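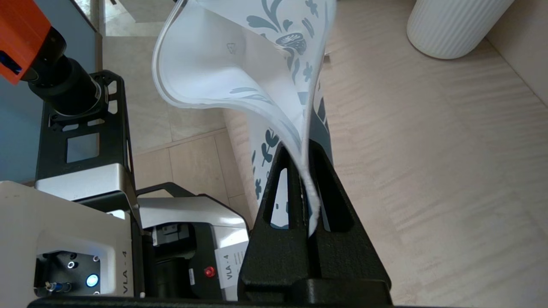
Plastic bag with a blue-gray flower and leaf print.

# Re-recording old band songs for a solo EP: who do I need to ask?

**Callum Rennie**

I played guitar and sang in a band called Drakos for most of my twenties. We put out one album on a small label, Nuslow, and then everyone moved away. There was no fight. We stopped booking shows and that was the end of it.

I am now making a solo EP at home. Acoustic guitar, voice, a little piano. I have three new songs that I like and I want to add two Drakos songs in slower versions, plus one cover of a song by a well-known writer that I have played live for years.

My situation with the Drakos songs is this. The first one I wrote entirely on my own before the band existed, words and chords, and the band learned it from a demo. The second one we wrote together in the practice room. I wrote the words and the verse. Our bass player came up with the chorus chords and I built the melody on top of those. The drummer and the other guitarist played parts but I would not say they wrote the song. On the album sleeve everything just says "all songs by Drakos." We never registered anything that I know of, and we never signed a paper with each other.

We did sign something with Nuslow. It is two pages. I have read it several times and I am still not sure what it covers. The relevant part says the label owns "the master recordings delivered under this agreement" for the length of the copyright. There is another paragraph that says the artist "shall not re-record any composition embodied on the masters" for a period after the release, and the number of years was filled in by hand and I can't tell if it says 3 or 8. If it's 3, I am clear. If it's 8, I am clear next July.

They pressed 617 CDs, and as far as I know most of them are still in somebody's basement. I don't expect anyone to come after me over this. But I would like to do it properly, and my distributor (Cikton) has a box I have to check that says I control all the rights.

So:

- Do I need permission from the label to put out new versions?
- Do I need permission from the bass player?
- What do I do about the cover?
- Does it matter that the old sleeve says "all songs by Drakos"?

I am in the US, and so is the label. The bass player lives in Norway now, but we are still on good terms.

---

**Hjørdis Kristiansen**

It helps to split this into two piles, and most of the confusion in your post comes from mixing them.

One pile is recordings. The album tracks Drakos made are recordings, and from what you quote, Nuslow owns those. You can't use them, sample them, or put them on your EP. You aren't planning to, so leave that pile alone.

The other pile is songs. The words, melody and chords belong to whoever wrote them, unless they signed them over. Look through your two pages for the words "publishing," "compositions" or "musical works" near "assign" or "grant." If all the label took was "master recordings," then it sounds like you still own your share of the songs. If there is a publishing paragraph, what I say below changes and you should write to them.

**Re-record clause.** These are normal. The label doesn't want you making a copycat version of the album the next year for somebody else. It covers you even where you own the song, so you can't ignore it. You have a handwritten number that you can't read. I would do one of two things:

1. Ask another band member for their copy. Everyone should have had one and the handwriting may be clearer on it.
2. Email the label and say you are putting out acoustic versions of two songs and would like a note confirming they don't object. Keep it to a few lines. A small label with a basement full of CDs will very likely say yes, and may be happy that somebody is talking about the record.

Get the reply in writing and save it somewhere other than your inbox. If they don't answer and the number might be an 8, wait until July for those two songs, or put out the new ones first.

**The song you wrote alone.** Yours. The sleeve credit is a nuisance but it isn't a contract. Still, if anyone ever disagreed with you, "all songs by Drakos" is what they would point to. Find the old demo if you have it. A file with a date from before the band started is useful.

**The song you wrote with the bass player.** Treat it as a song with two writers. In the US, a co-writer can generally let a song be used without asking the other one, as long as the money gets shared. So you may not strictly need permission. I would still ask. Send the bass player a message with the split you think is fair, get a yes, and then write it down on a split sheet that you both sign. A split sheet is one page: song title, writers' full legal names, percentage each, signatures. You can find blank ones all over the place.

Tell the drummer and the other guitarist too, in the same message if you like. Ask them to confirm they don't claim a share of the writing. Playing a part on a record usually doesn't make you a writer, but some bands agree to split everything evenly no matter who did what, and the sleeve credit could be read that way. If one of them remembers such an agreement, you want to hear it before release.

**Registration.** When the splits are agreed, register the songs with whichever performing rights organization you belong to. If you don't belong to one, join one. The bass player should do the same on the Norwegian side, and both of you should enter the same percentages. When they don't match, payments can get held up.

---

**Genji Nishimura**

Nobody is going to check the Cikton box. I have put out four records that way and I just tick it. For 617 CDs the label has forgotten about you. I would do the EP and move on.

For the cover, same thing, everyone does it.

---

**Tullio Farina**

I agree with most of what Hjørdis wrote. I would not follow Genji's advice on the cover, so I'll stick to that part, which hasn't been answered yet.

You don't need the writer's personal permission to record a cover in the US if the song has already been released and you keep it recognizably the same song. You do need a mechanical license, and how you get it depends on the format.

*Streaming.* In the US the mechanical for streaming is handled between the streaming services and the licensing body they pay into. You don't normally buy a license yourself for this. What you do have to do is enter the correct writers when you upload. Put the real writer's name in the songwriter field, and mark the track as a cover if there is a setting for it.

*Paid downloads and physical copies.* These you license yourself. You can go to the publisher directly, or you can use a clearing service that does the paperwork for a fee. I used one called Wakex for a tape I made. I paid $61 in total for one song, which was their fee plus the royalty on a small run. It took longer than I expected, so don't leave it to the last week. If you only release on streaming, you can skip this.

*Video.* Separate matter. A mechanical license covers audio only. If you film yourself playing the cover and post it, that needs a different kind of permission. In practice a lot of publishers let such videos stay up and collect the ad money, but that is their decision and they can change it.

A few things that caught me out:

- Don't change the words. Changing "he" to "she" is generally not a problem. Writing a new verse is, and you would need permission for that.
- Key and tempo are fine. Slowing it down for acoustic guitar is fine.
- Spell the title exactly as it was registered. I left out a comma and it took 30 days to get the track matched to the right song.
- If the song has more than one writer, list all of them. The famous one is often not the only one. Search the title in the public database of one of the performing rights organizations and copy what it says.

On the Drakos songs, check how the album was entered on the streaming services, if it is there at all. If somebody typed "Drakos" as the songwriter, that will disagree with what you register now. The label would have to fix it through their distributor, so you could ask for that in the same email.

---

**Callum Rennie**

Thank you, this helps a lot. I messaged the bass player last night and got an answer by breakfast. He is fine with half each and is going to look for his copy of the contract. The drummer says she never thought she wrote any of it. I am still waiting on the other guitarist.

There is nothing about publishing or compositions in my two pages apart from the re-record paragraph. I went through it again with a pencil.

I will write to Nuslow this week. The cover will be streaming only for now, and it does have a second writer I had never heard of, so thanks for that one, Tullio.

---

**Hjørdis Kristiansen**

Good. Wait for the guitarist before you upload that one. And if the bass player's copy does say 3, scan it and keep it with the split sheet.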